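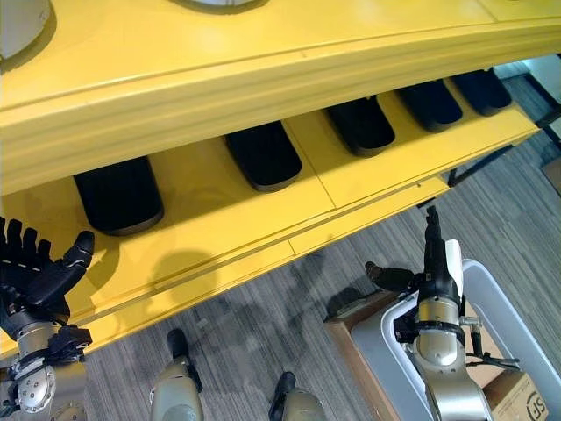 Francine Cormier says I should teach it socks first, and she may have a point. Socks don't care which way up they land. Her message came in answer to my last page of tips, the one on sorting a hall closet, where I let slip that I'd started showing a robot how to tidy shoes by remote control. I got more mail about that one line than about the closet!

So this page is all about showing a robot a household job, by hand or from the controls, and what I've picked up doing it. I'm not an engineer. I ran a housewares counter for years and I now spend my afternoons in Turthorpe steering two metal arms at a yellow shelf, and I love it more than I expected to.

Do the job yourself first, slowly. I mean with your own two hands, at the shelf, with the real shoes. I thought I knew how I picked up a shoe until I had to do it through the controls, and I'd been hooking a finger in the heel my whole life without noticing. Watch what your wrist does, too. Mine turns over just before I let go, and I had to decide whether I wanted the robot to learn that (I did not).

Pick one way and stick to it. This was my worst habit. I'd take one shoe by the side, the next by the toe, and the one after that any old how, and the robot learned a sort of mush of all three. Now I write the order on a card and tape it next to the controls: which shoe goes first, where I take hold, where it goes down. When I want to try a different grip I start a new batch and label it.

Line things up before you start, then stop being so neat. For the first 20 runs I set the shoes in a tidy row with an even gap. Fine for learning the controls, but real people kick their shoes off! After that I start nudging them a bit, one turned, one pushed farther back under the upper board. Small changes, and not all of them in the same run.

Mind the overhang. Reaching in under a shelf is the hardest part of the whole job, and I bumped the edge more times than I'd like to put in writing. Come in low and level, get hold, then draw the shoe straight out toward you before you lift. If you lift early you'll catch the board every time. I say "out, then up" under my breath, and my neighbor Shirley Charbonneau now says it to me when I'm parking.

Put something flat in the bottom of the bin. I like a piece of cardboard. The shoe sits on it nicely, and I find it easier to judge where I'm setting things down through a screen. Stand the bin close by, tilted a little toward the way the arms come in, and put tape on the carpet at the corners so you can get it back in the same spot after somebody has walked through.
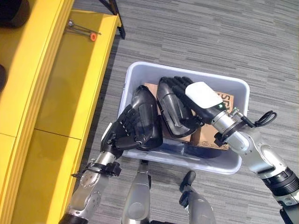

Faustino Jaramillo wanted to know if it wouldn't be quicker to drop them in and be done, and yes, Faustino, it would! I tried it. The trouble is that a dropped shoe rolls on its side and the next one lands on top, and then you're teaching the robot to make a heap. I lower it all the way, wait for a slow breath, and open the fingers before I move the arm. That little wait matters - if your hand opens while your arm is already leaving, the shoe gets dragged along with it.

Keep the other hand busy or keep it still. Don't let it drift. I used to let my left arm float while I was thinking about my right, and every bit of that floating went into the recording. If it has no work to do, I park it in the same place each time.

Shiny shoes are slippery customers. Take them across the upper with as many fingers as you can, and close gently. Squeezing hard just squirts them forward like a wet bar of soap.

Throw out your bad runs the same day. I keep a notebook with a line for each one: good, so-so, out. If I fumble and save it, I keep that one, as a neat recovery is worth teaching. If I fumble and say a word my mother didn't like, out it goes.

Stop at 16 runs. Well, I do. Past that my shoulders creep up around my ears and I get sloppy, and the robot will pick up sloppy just as happily as anything else. I take a tea break and shake my arms out, then maybe do a few more if the light is still good.

I'm starting on folding dish towels in December, heaven help me. If you've shown one of these machines how to handle a towel, please write and tell me which corner you grab first.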